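About Granton Street Tutoring

Hi, I'm Malathi, and this is my little school!
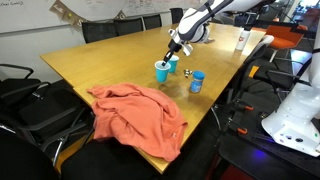
How it all started

I never planned to run a tutoring school. I was teaching seventh grade math over in Kurup and doing a bit of tutoring at my kitchen table in the evenings, mostly for kids whose parents I knew from the bus stop. Then one mom told another mom, and by June I had kids at the kitchen table, a kid on the couch and my husband eating his dinner in the garage (he says he liked it out there, the radio gets better reception).

So I started looking for a room. The first place I saw was above a bakery and smelled amazing, but the stairs were terrible and I could just picture a whole class thinking about doughnuts. The second was the old Peltov shoe store on Granton Street, which had good windows, parking out back and a landlord who used to be bad at fractions himself. I signed the lease that same week and painted the walls yellow. Two of the walls have been painted again since then, as that first yellow was A LOT.

What we teach

Math, reading and writing for grades 2 through 8, plus algebra for the older kids who need to get through it. We also do a study skills class on Saturday mornings, which sounds dull but the kids like it. They learn how to use a planner, how to read a chapter without reading it four times, and how to email a teacher without starting with "hey."

I get asked about test prep all the time. We do some, in the spring, for families who want it. I'd still much prefer to have your kid for a regular school year and fix the thing that's making the test hard. With math it's very often something from way back, like place value or long division, and once we find it the rest moves along pretty quickly.

How the groups work

Groups have 5 kids at most. I tried bigger ones the first year and I didn't like it, the quiet kids just got quieter. Each session is an hour and we stop for a snack in the middle (please tell us about allergies!!). Homework from us is short, one page, and if it's taking more than fifteen minutes then stop and send it back with a note. I mean it.

We have 16 tutors now, mostly part time. Some are retired teachers, some are in college, and one used to do payroll for the Jimer water company and is the best explainer of percentages I've ever met. They all sit in on my groups for a couple of weeks before they get their own.

Since we opened, almost 200 kids have come through. I still get graduation announcements in the mail and they go up on the corkboard by the front desk, which is getting full, so I need a bigger corkboard.

Coming to see us

You're welcome to stop by any weekday after three. Bring your kid, bring a report card or an old quiz if you've got one, and we'll sit down and talk about what's been going on. The first visit is free and there's nothing to sign. If you're driving, turn in at the alley behind the hardware store and ignore the sign that says deliveries only, it's been wrong for years.

Talk soon,
Malathi Suvarna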